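Drying out and storing paddling kit at home

We got the boats back on the roof rack at ten past six, soaked, and by seven every bit of kit we own was in a heap on the utility room floor. If you've read this page before you'll know that heap well! I've been meaning to write up how I deal with it ever since the July trip, when I left two buoyancy aids in a bin bag for a fortnight and had to throw one of them away. So, it's 7th December, the river is far too high to go anywhere near, and I'm finally doing it.

First thing, and do this before you put the kettle on: get everything out of the dry bags. I know they're called dry bags. Mine never are, not on the inside, because somebody always shoves a wet hat in at lunchtime. Turn each one inside out, wipe it with an old tea towel and hang it by the bottom seam so the mouth drops open. If you hang them by the buckle they fold over on themselves and the last cupful of water sits in the crease until spring.

Buoyancy aids next. Rinse them in the bath with the shower head, cold water, no soap unless they really smell. If they do smell, a small squirt of ordinary baby shampoo is plenty. Don't wring them, don't stand on them (I have seen it done) and please don't put them on a radiator, as the foam goes hard and lumpy. I use the fattest coat hangers I can find, the sort that come with a winter coat, and zip the front up halfway so air gets round the inside.

Wetsuit boots are the worst job so I'll get it over with. Fill a bucket with lukewarm water, put in a tablespoon of bicarbonate of soda, push the boots under and leave them overnight with a brick on top. Rinse, then stuff them with newspaper. Change the newspaper in the morning, and again at teatime if you remember. Kasun Debnath from our Brulalen lot swears by cat litter in a pair of old tights instead, one leg per boot, and I tried it and it does work, only one of my tights had a hole in the toe and I was finding bits of litter in my boot until the clocks changed. Check your tights.

Paddles just want a wipe. If yours come apart in the middle, take them apart! Grit gets in the join and if you leave it there all winter you'll need two people and some bad language to separate them. I do the join with a damp cotton bud and leave the halves standing apart in the corner. No oil, it only collects more grit.

Now, where to hang it all. I used to use the shower rail and the shower rail came down. These days there's a length of washing line in the loft room, from a hook by the door to a hook on the far wall, and everything goes up there for two days with the door left ajar.
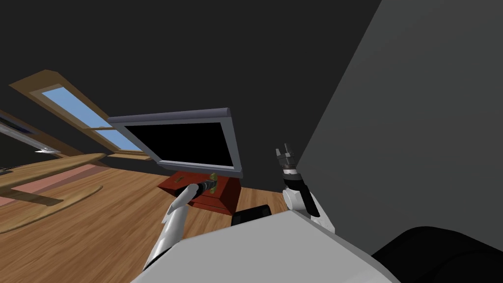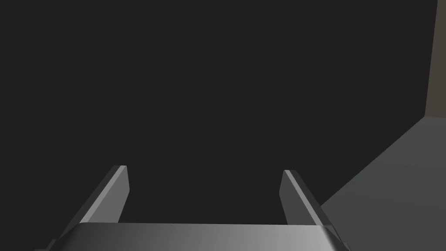 A line that long will sag in the middle once there are wet things on it, and then all your hangers slide together into one big soggy lump. Clothes pegs either side of each hanger hook will stop that. Or you can do what my sister does and thread the hooks through the links of a bit of plastic chain, the decorative sort they sell by the metre for hanging baskets. Chain is better, pegs are cheaper, and I already had the pegs.

Put something underneath for the drips. I was using towels, which meant washing the towels as well, and now I use the lids off old storage boxes turned upside down. Storeo ones have a good deep lip on them. Mine have lost their boxes over the years so they were doing nothing anyway.

When it's all properly dry (feel inside the armholes and the pockets, those are the last bits) you can pack it away. I keep one crate per person with the name on a luggage label. In the bottom go the boots, soles down, then the dry bags rolled loosely with the mouths open, then gloves and hats. Buoyancy aids stay on their hangers in the cupboard under the stairs, as squashing them in a crate all winter does the foam no good at all. Waterproof tops I fold once over a hanger as well. The neck and wrist seals on the fancier ones like a dusting of plain talc, not the scented kind.

A few odds and ends while I think of them.

Rope: pull the whole throw line out of its bag, rinse it in a bucket and drape it over a chair back in big loops. Stuff it back in a handful at a time when it's dry. Don't coil it, or it'll come out in a knot just when you need it.

Flasks: leave the lids off. A teaspoon of bicarb and a kettleful of hot water will shift the tea stains, half an hour and a good rinse.

Maps: if a paper one got wet, lay it flat between two clean tea towels with a baking tray on top. Swap the towels after a few hours. I rescued a Lidside river map that way after it went in the water at the weir, and you can still read most of it.

Car: straws of grass and half a sandwich under the passenger seat, every single time. Take the mats out the same evening. If the boot smells of river, an open tub of bicarb with the car shut up overnight will take the edge off.

Zips: a candle stub rubbed up and down the teeth, then work the zip a few times. Do it before you put things away and they'll run nicely in spring.

I still haven't found a good way of getting mud out of the webbing on the seats. A nailbrush gets the top layer and leaves a sort of grey shadow behind. If you've cracked it, leave me a comment.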